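Killari opens soft toy and bag drop-off for summer

Killari, the shared workspace on the ground floor of the old Kalau building, has started taking in plush toys, cushions and bags for reuse. The drop-off opened this week and runs for 30 days.

Items can be left on weekdays in the main room, past the glass doors. Large plush pieces are welcome this time. The January round was limited to toys that would fit in a shoebox, and several people had to carry bigger ones home again.

"We kept getting asked about the big stuff," said Araceli Urquijo, who runs the drop-off. "Giant bears, floor cushions, all of it. This time we have a van, so bring it in."

Backpacks and school bags are being collected as well. They should have working zippers and both straps, and pockets need to be emptied first. Urquijo said the January round turned up 7 house keys, and only two of them ever went back to their owners.

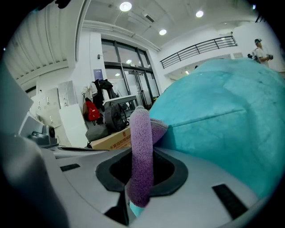
Anything with a torn seam can still be handed in, as long as the tear is shorter than a hand. Repairs will be done at two evening sewing sessions later in the month, with 20 places at each. Thread and needles are provided - people with their own sewing machine are asked to bring it. Sign-up is at the front desk.

Toys with battery packs or sound boxes can't be accepted unless the electronics have been taken out. The same goes for bean-filled cushions, which split too easily in transport.

Finished items will go to Kikuchi, the secondhand store two streets over, which has set aside a wall of shelving for them. Most toys will be priced low, and the money goes toward the store's school supply fund. Bags will be given out free before classes start. Jolteck, a delivery firm with an office upstairs, is lending the van for two trips.

The January round brought in 60 items. Urquijo said she expects more now that the size limit is gone, and asked that anyone with more than one large box call ahead so that space can be cleared.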